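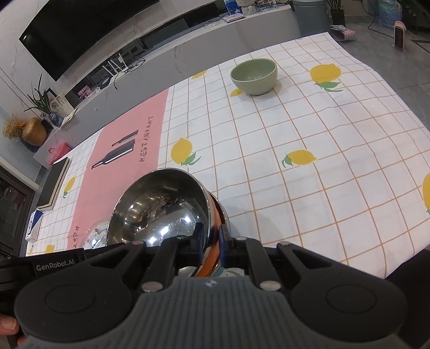 Pak-hei Chu
Home checks, Altau furnished lets, Cikville

Dining corner and living room – safety checklist with my comments
Property: Miltitz, ground floor
May 2022

Hi all, the list for Miltitz is done, 21 points, same order as the February one so you can lay them side by side if you're that way inclined. I've kept it to the room with the dining table and the TV, plus the stretch of floor between there and the kitchen door. Everything is marked OK, WATCH, FIX or N/A, and then I ramble a bit underneath. Skip my rambling if you only want the marks!

THE TABLE

1. Table stands level and doesn't rock – OK
I leaned on every corner with my full weight. Solid. The felt pads we stuck on in February are still there.

2. Tablecloth lies flat and won't pull – WATCH
I love this cloth (lemons all over an orange grid, and a pink panel that says RESTAURANT, so you feel you should tip somebody) but it slides. Put a hand on it and push and the whole lot moves, dishes and all. A non-slip underlay would sort it out. Not urgent unless we get a family with a toddler, and then please do it before they arrive.

3. Overhang is short enough not to catch on knees or chair arms – OK
Sat down, got up, sat down again. Nothing came with me.

4. Cloth is wipe-clean and free of burns or splits – OK
One faint ring from a mug that I couldn't shift. Looks only.

5. Chairs sound, screws tight – FIX
The chair nearest the kitchen has a back rail that turns in your hand. I tightened it with the hex key I carry and it was loose again within ten minutes, so the thread has gone. I've put that chair in the hall closet with a note taped to the seat. Please don't bring it back out because you're one short at dinner.

BOWLS AND PLATES

6. Metal bowls have smooth rims, no dents with sharp edges – OK
Run a dry paper towel around the rim and if it snags, the bowl goes. The stainless one came through fine. Still nice and shiny inside too, so whoever has been washing it has stayed away from the scouring pads.

7. Ceramic has no chips or hairline cracks – OK
The sage-green bowl was the one I wanted a good look at, because that speckled kind of glaze can hide a crack very well. I tapped it with a fingernail and got a clear ring. A cracked one gives you a dull little thud, and once you've heard the difference you'll never need to ask me again.

8. Glass plates and dishes whole, including patterned rims – WATCH
The clear plate with the patterned rim has a rough spot you can feel with a fingertip. I went back and forth on it. It may just be the way the pattern was pressed, and it didn't catch the paper towel, so I've left it in use. Check it again next time, and if there's any doubt at all then throw it out. It's a plate.

9. Glass and ceramic not stored under heavier metal – OK
They're stacked properly in the cupboard, heavy stuff at the bottom. Can I ask, though, that when you set out for a viewing you don't nest glass inside steel? They wedge, and somebody ends up yanking.

10. Striped and painted dishes – color not flaking on the inside – OK
Nothing came off on a damp white cloth. The cloth is in the bag with the rest if anyone doubts me.

11. Small packets and boxes kept clear of the table edge – OK
There's a small white-and-blue box that lives at the end of the table. It isn't in anybody's way and I left it where it was. If children are staying, anything that size goes up high.

12. High chair straps and tray – N/A
No high chair in this one. It went over to the Pillai place and I haven't heard a word about it since.

THE TV WALL

13. TV bracket tight to the wall – OK
It's a big set, so I do this one slowly. Two hands under the bottom edge, gentle lift, gentle pull, look for any movement at the bracket. None. The white marbled wall shows every fingerprint, by the way, so wipe it down after you've done the test – I forgot and had to come back in with my shoes off.

14. TV power lead not pinched or stretched – OK
Plenty of slack behind, and the plug was cool when I put my hand on it.

15. Low cabinet stable, nothing sharp at shin height – OK
The long grey one under the TV. I pressed down on the front edge as a climbing child would and it stayed put. Corners are fine. My shin tested one by accident and there's no mark on it.

16. Open shelves – nothing heavy at the front edge – OK
Only light things on there. The little pink framed picture could do with a dot of putty under it if you're feeling thorough, but I'm not going to mark anyone down for a picture.

17. Router has air around it – OK
Antennas free and nothing piled on top. Please keep it like that. At another let somebody had folded a blanket over one to hide the lights and you could have warmed a croissant on it.

18. Cables tidy and off the floor – FIX
The black cables on the cabinet shelf need gathering up. Loose loops on an open shelf are exactly what a small child or a cat goes for, and behind the end of the cabinet one of them reaches down to where the vacuum runs. A pack of hook-and-loop ties will do the whole job. I had none left in the car or I'd have done it there and then.

FLOOR AND GENERAL

19. Walkway from kitchen door to table clear – OK
Walked it holding a tray so I couldn't see my feet, both directions. No trips. The rug we moved out in February has stayed out, thank you!

20. Smoke alarm sounds on test – FIX
It sounds, but it's weak, and it took me two presses to get anything. New battery, and if it's still feeble after that then a new alarm. Do this one first of everything on the page. I don't mind if the cables wait until next week, but I do mind about this.

21. Gas heater service tag in date – N/A
Gas was taken out before we took the place on. The line is still on the form because the form is older than all of us.

JOBS FROM THIS VISIT

Three to fix:
Smoke alarm battery (20)
Cable ties behind and on the grey cabinet (18)
Chair back rail, or replace the chair (5)

Two to watch:
Non-slip underlay for the lemon cloth (2)
Rough spot on the clear glass plate (8)

A few bits that don't have a number. The drawer under the kitchen counter sticks, but it stuck last time and it's not a safety thing, so I've only told the office. Somebody has left a very good umbrella in the hall. And if you do buy the underlay, measure the table and not the cloth, because the cloth is bigger and you'll end up with a gray rubber skirt hanging down all the way around. Ask me how I know.

Write your initials next to each job on the paper copy when it's finished, please. The paper copy is in the blue folder by the front door.

Pak-hei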